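Rerero Snack Table Set – README

Version note: 14/07/2026. Replaces the draft from May. File names and label names have changed since the draft, so annotations made against it will not load without remapping.

Overview

Rerero is a set of 553 still pictures of small packaged snacks lying on tabletops. It covers jelly cups, triangular snack bags, flat packets, dried meat snacks in clear wrappers, and the loose wrappers that end up among them. The set was put together for work on clutter: telling one small package from another when they touch, overlap or lie on their sides. It contains no shelf pictures of the kind used in retail sets and no single items on plain backgrounds.

The pictures are grouped by table. There are 4 table groups, named fiston, parna, macbrayne and rerero_misc. The group names are labels only and say nothing about the brand of any snack.

Contents of the package

images/ – the pictures, one folder per table group
labels/ – one text file per picture
classes.txt – the 9 item classes, one per line
splits/ – 2 lists, train and held-out
README – this file

Item classes

jelly_cup_round – cup with a round body and a flat lid
jelly_cup_faceted – cup with a gem-shaped body or top
bag_triangular – sealed or opened bag in a triangular shape
packet_flat – flat sealed packet
meat_clear_wrap – dried meat snack in a clear wrapper
wrapper_loose – wrapper with nothing visible inside
box_cardboard – cardboard box, open or closed
box_other – any other box
unknown_item – anything the annotator could not place

A package that has been torn open keeps its class as long as it still has its shape or its contents can be seen. The state is recorded in a separate field (closed, open, unclear). Use unclear freely. Many of the small cups have a film lid that faces away from the viewer, and guessing at these made the draft labels noisy.

Color is stored as a free text field. For jelly cups it refers to the filling as seen through the plastic, and for everything else it refers to the main printed color. Pale yellow and amber are kept as separate values. The two are easy to mix up under warm light, so compare neighboring cups in the same picture before entering a value.
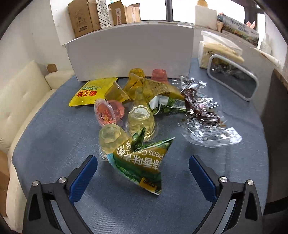 Pose is recorded for cups only, as upright, side or tilted. A cup leaning on another item is tilted even when the lean is slight. Bags and packets have no pose field. A crumpled bag is outlined along its visible edge, folds included, and hidden parts are not filled in.

Clear wrappers need more care than the other classes. The outline follows the outer edge of the plastic and takes in any empty part of the wrapper. Glare on the plastic is part of the item. Crumbs are not labeled, whether they are inside the wrapper or on the cloth.

Printed text

Packaging text appears in English and Chinese, often on the same item. Text is copied into the text field only where it can be read without guessing. Where a word runs into a fold, the readable letters are entered followed by three periods. Chinese text that the annotator could not read is entered as zh_unread. Barcodes are marked present or absent and are not decoded.

Background items

Boxes standing behind or above the table are labeled when more than half of the box is visible. Table covers, boards and shelves are not labeled. Cloth texture varies between groups, and a model trained on one group should be checked on the others before any result is reported.

Known problems

– Faceted cups are far more common than round cups in the macbrayne folder.
– Overlapping cups of the same color are sometimes outlined as one item. Known cases are listed at the end of the held-out file.
– wrapper_loose and packet_flat are confused where the packet is nearly empty.
– The state field is missing from part of the parna labels. Treat a missing value as unclear.
– Item size cannot be recovered from the labels. No scale marker was placed on any table.

Not suited for

The set should not be used for nutrition or allergen lookup. Labels describe the outside of the package, and flavor is not recorded even where it is printed. It is also too small for training a text reader from nothing.

Corrections

Send corrections as a changed label file with the picture name kept as it is. State the field that was changed on the first line of the message. Changes to outlines are merged with the next version – changes to class names are held until the version after that.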